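# Support ticket: subtitles out of step, evening screening of *Pusgate*

Giten Cinema, Screen 2. Status: resolved, with one item carried forward.

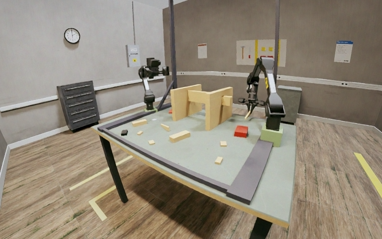 **Why do the English subtitles appear ahead of the dialogue in the second half of the film?**

The subtitle file supplied with the feature was timed to an earlier cut. That cut lacks a short passage after the wedding sequence, so every line following that point is shown too soon.

## Reported problem

The duty manager reported that subtitles for *Pusgate* were correct at the start of the evening screening and wrong by the end. Patrons in Screen 2 raised the matter with front-of-house staff after the film. Those who asked were offered a return ticket for any screening in December. Picture and sound were reported as normal throughout.

The feature was delivered by the distributor, Setetar, in two parts: the main package, and a supplemental package containing the English subtitles and the revised end credits.

## Log

**10:15** Ticket opened and assigned to Usha Annamalai, Technical Operations.

**10:30** Playback log for the previous evening reviewed. No dropped reels, no interruption and no manual pause. The server clock was correct.

**10:50** Feature played from the opening title without an audience. Subtitles matched the dialogue up to the end of the wedding sequence. From the first line in the railway office onward, each subtitle appeared before the actor spoke. The gap did not grow as the film continued. A fixed gap of this kind does not suggest a frame rate fault, and that line of inquiry was closed.

**11:40** Package loaded on the Screen 1 server for comparison. Same result at the same point. Projector and server faults in Screen 2 ruled out.

**12:05** Setetar delivery desk contacted by telephone and asked to confirm which cut the supplemental package was prepared for. Playback notes sent by email at their request.

**13:20** Reply received. Setetar confirmed that the director, Poojary, restored 20 seconds of material before release and that the subtitle file sent to this venue had not been updated to match. A replacement supplemental package was promised for the afternoon. The main package did not need to be sent again.

**14:45** Replacement received and verified. First attempt to load it on Screen 2 failed with a message stating that the content key did not cover the package. Setetar notified.

**15:30** New key received and loaded. The validity window covers all remaining screenings, including the late show.

**15:40** The playlist was still pointing to the old supplemental package. It was rebuilt by hand — the scheduling software does not replace a version automatically when both are present on the server. Old package removed from both servers.

**16:00** Second half played in Screen 2. Subtitles matched the dialogue from the wedding sequence to the final scene. The revised end credits ran in full.

**17:10** Duty manager informed. Evening screening approved to proceed, with a member of the technical staff to attend the second half.

**21:35** Attendance note added: subtitles correct throughout. No complaints received. The house was sold out, with 200 seats occupied.

## Action for other screens

Any screen scheduled to show *Pusgate* must use the replacement supplemental package. Staff should check the playlist entry before the doors open and confirm that the version label ends in "2". If the earlier label is shown, the playlist should be rebuilt and the duty manager informed before the screening begins.

## Carried forward

The trailer still in use in the foyer carries the earlier subtitles. The timing is correct, but the spelling of one character's name differs from that in the feature. Setetar has been asked whether a corrected trailer will be issued. This item remains open with Technical Operations, and questions should be sent to Usha Annamalai under the same ticket.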